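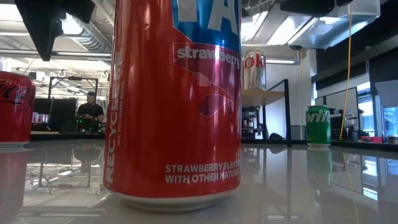
위트홀름 물류단지 조성사업 중간 진행 보고
보고 기간: 4월까지
작성: 수마이야 위제싱헤 (사업관리팀)

지난 보고 이후 가장 반가운 소식부터 말씀드리면, 옛 벽돌공장 부지의 토양 정화가 끝났습니다! 동쪽 경계의 매립 구간에서 예상보다 깊은 층까지 파내야 했지만 반출 물량은 승인받은 예산 안에서 처리했고, 최종 시료 분석 결과도 기준을 모두 통과했습니다. 지원해 주신 기반조성비가 가장 크게 들어간 항목이라 저희 팀도 결과를 받아 들고 무척 기뻤습니다.

1. 인허가
개발계획 변경 신청서는 접수가 완료되어 현재 관계 기관 협의 중입니다. 보완 요청은 2건 들어왔습니다. 하나는 야간 하역장 조명의 차광 계획이고 다른 하나는 북측 배수로의 유량 계산서입니다. 조명 쪽은 이미 회신했고, 배수로 계산서는 설계를 맡은 스키타르에서 다시 작성하고 있습니다.

2. 토목 및 건축
A동 기초 말뚝 공사가 진행 중입니다. A동 창고 바닥 면적은 2564제곱미터로 확정되었으며 도면도 이에 맞춰 수정했습니다. 하역 도크는 7개를 설치합니다. 초기 안보다 하나 늘었는데, 진입 램프의 각도를 조금 틀면서 자리가 나왔습니다. 현장소장 마테이 슈테파네츠 씨의 제안이었고, 덕분에 대형 트레일러의 회차 공간도 한결 넉넉해졌습니다. B동은 착공 전이며 지반조사 보고서를 검토하고 있습니다.

3. 진입도로
프룰랄턴 방면 교차로 개선은 실시설계 단계입니다. 주민 설명회에서 통학 시간대 화물차 통행에 대한 걱정이 많이 나왔습니다. 그래서 오전 8시부터 9시까지는 공사 차량이 마을길로 들어가지 않도록 운행 계획을 바꾸었습니다. 설명회에서 받은 의견 중에는 보행로를 버스 정류장까지 이어 달라는 것도 있었는데, 아주 좋은 의견이라 설계에 바로 반영했습니다.

4. 입주 협의
식품 유통사 칼라프와 A동 임차 조건을 논의하고 있습니다. 상온 보관 구역에 팔레트 1000개를 둘 수 있는지 문의가 있어 선반 배치안을 보냈고, 실무진 반응이 무척 좋습니다. 다만 아직 계약 전이므로 임대 수입 전망에는 포함하지 않았습니다.

5. 지연 및 위험 요소
변압기 납기가 밀리고 있습니다. 임시 전력으로 골조 공사까지는 문제가 없으나 설비 시운전 일정은 조정될 수 있습니다. 대체 공급처 견적을 받는 중이며, 비용 차이가 확인되면 별도로 승인을 요청드리겠습니다.

6. 다음 기간 계획
- 배수로 유량 계산서 제출
- A동 기초 완료 및 철골 반입 시작
- 교차로 실시설계 도서 납품
- B동 지반조사 검토 의견 정리

집행 내역과 증빙은 별첨으로 보내드립니다. 철골이 올라가기 시작하면 현장이 하루가 다르게 바뀔 텐데, 그때 꼭 한번 방문해 주시면 좋겠습니다. 안전모와 장화는 현장 사무실에 준비되어 있습니다.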